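Radymyr Horobets
November 4, 2018

1/ Last week I promised to write down the rules we use for two-armed robots on the cable task. It is a long thread, please be patient with me. Most of the rules are boring. We arrived at them slowly, and I would like other teams to arrive faster.

2/ The task: one box full of power cables, one box empty. The robot takes a cable from the first and puts it in the second. People hear this and think it is for beginners. A tangled cable is, in my opinion, harder than a glass.

3/ Rule one. One cable per lift. If the gripper closes on two, the lift still has to be finished or stopped on purpose, and it is marked as a double. We do not delete doubles. In September I looked through 110 lifts, and the doubles were the ones which taught me the most about our grasp.
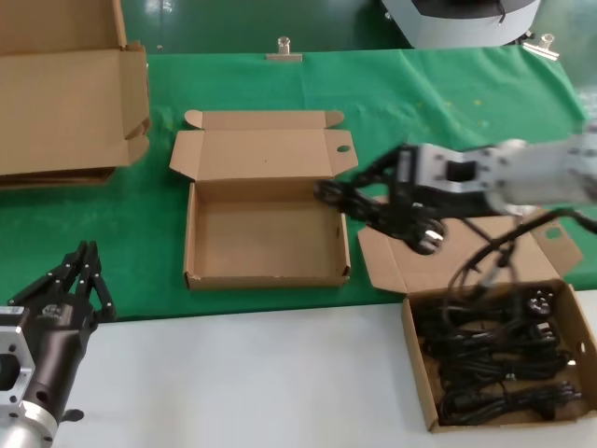
The plug is the part to watch. It is heavier than the wire and it swings, so we ask for a slow rise until the whole cable is free of the pile, and only then the move sideways. The speed sideways is a matter of taste, the speed upwards is not.

4/ Rule two. Before each session, check that the cloth is clamped at the back edge. Pull it with your hand. A cloth which moves one finger's width will move your boxes too, and afterwards you will look for a mistake in the calibration. I lost a whole afternoon in this way.

5/ Rule three, people. Everyone in the room may walk behind the table. No one puts a hand over the table while the arms have power, also not "only for a second" to straighten a flap. Our limit is 70 cm from the nearest arm. Holovko wanted a bigger distance, Banden wanted a smaller one, and I was the person who had to write the number.

6/ Please do not confuse our limit with a safety standard. It is a house rule for our bench and our speeds. Your risk assessment must be your own, done with your machine, and signed by a person who can also say no. 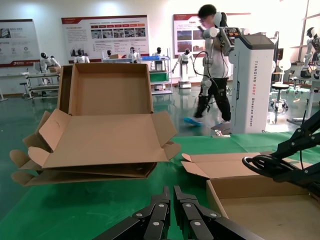 7/ Rule four. Shoe covers in the robot area, for guests as well. I was against it at first because I found it theatrical. Then I cleaned the casters of a stool and I changed my opinion.

8/ Rule five, and this one costs us the most discussions. A cable which hangs over the front of the box is left as it is. Do not tidy the pile between lifts. If you always make it nice, your robot learns only nice piles, and the customer in Drilevville will not have a nice pile.
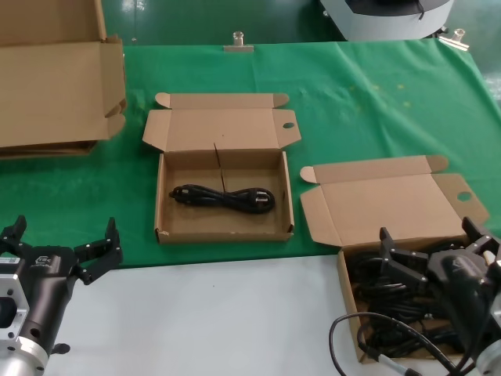 The exception is a plug that is caught under the box itself. Then we stop, cut the power to the arms, free it by hand, and write one line in the log with the time. "Fixed" is not a sufficient line. I know who writes it, and we have spoken.

9/ Rule six. The waiting arm keeps its gripper open and stays away from the path of the working arm. With a closed gripper you cannot see from far whether it holds something. It is a small thing, but it makes the check much quicker for the person at the stop button.

10/ Rule seven. The person at the stop button does only this. 40 minutes, then change. We tried longer turns for 4 days, and I could see in the log that the comments became shorter and shorter towards the end.

11/ Rule eight. Phones are permitted in the room but not at the stop button. I was asked if this is too strict. No. You can stand two metres away and write to your mother as long as you wish.
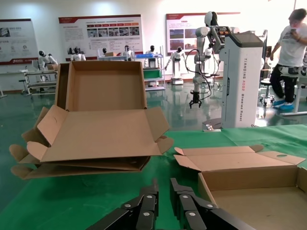 Spare boxes may stay on the table, to the side, if both arms can reach their work without passing over them. When they do not fit, they go under the table. We had a rule about the height of the stack as well, but it was badly written and I took it out.

12/ What is missing: a good rule for when to retire a cable. After many lifts the wire gets a memory and always curls in the same direction. At Guselora we change them when somebody complains. If you have a better method, please write it to me.

13/ The full list fits on one page and hangs next to our bench. I will correct the English and post it on Tuesday.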